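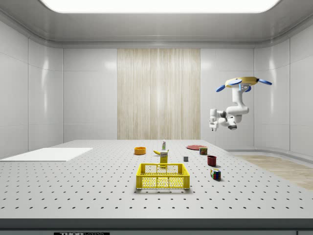 Figure 4. Simulated tabletop used at the open day. The arm is mounted upside down above a perforated table; objects include a yellow crate, a banana, an orange bowl, a red plate, and a Rubik's cube.

5.2 Public demonstration

The system was shown to visitors during the Montes laboratory open day on September 14, 2019. Visitors typed a request at a terminal, and the planner ran it first in the simulated room of Figure 4. Requests were limited to moving one named object to a second location, such as the bowl, the plate, or the crate. Plans that passed the simulated check were added to a queue for the physical cell.

We logged 300 requests over the day. Of these, 268 produced a plan that finished in simulation without a collision. The remaining 32 were rejected, most often because the elbow of the inverted arm came too close to the table when the target lay near the front edge. The effect was known from earlier tests – the joint limits in Flernik were set conservatively – but visitors asked for front-edge placements far more often than our own test set did.

Wording was a second source of difference. Visitors seldom used the object names in our list. The mug was called a cup in many requests, and the small can was named by its supposed contents. Synonyms were added by hand during the lunch break, so requests from the morning and the afternoon are not strictly comparable. We report them together and give the split in Appendix B.

Planning time was capped at 800 ms per attempt, with up to four attempts per request. The cap was chosen to keep the line moving and is shorter than the one used in Section 4. Grasps on the banana needed repeated attempts more often than grasps on the cube, as the sampler favors flat parallel faces. No change to the sampler was made for the event. The request log, with free-text comments removed, is stored with the Flernik scene files.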